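Carkura drops two-week wait on shed reviews

Carkura says buyers of its resin sheds can now post a star rating the day the box arrives. The old rule was 14 days.

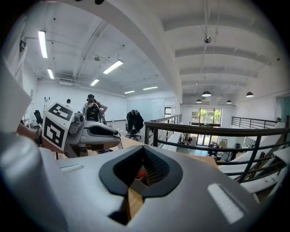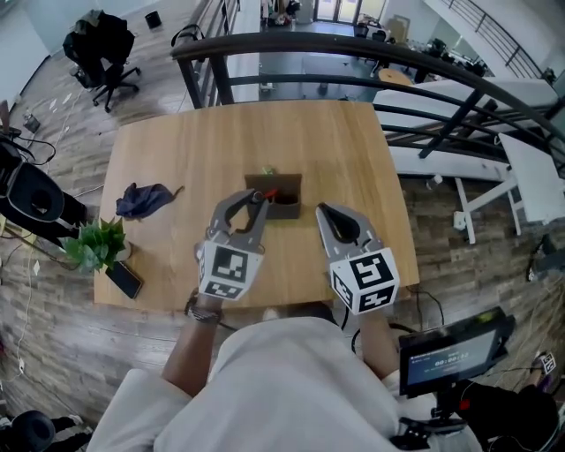 Ratings before rain

Zuleica Sales, a spokeswoman, called the change "fairer to shoppers." Fairer how, she didn't say. Silvana Rangel of Wedton gave her Rankin shed five stars on day one. By day 20 the lid had warped. Her rating can't be edited until October.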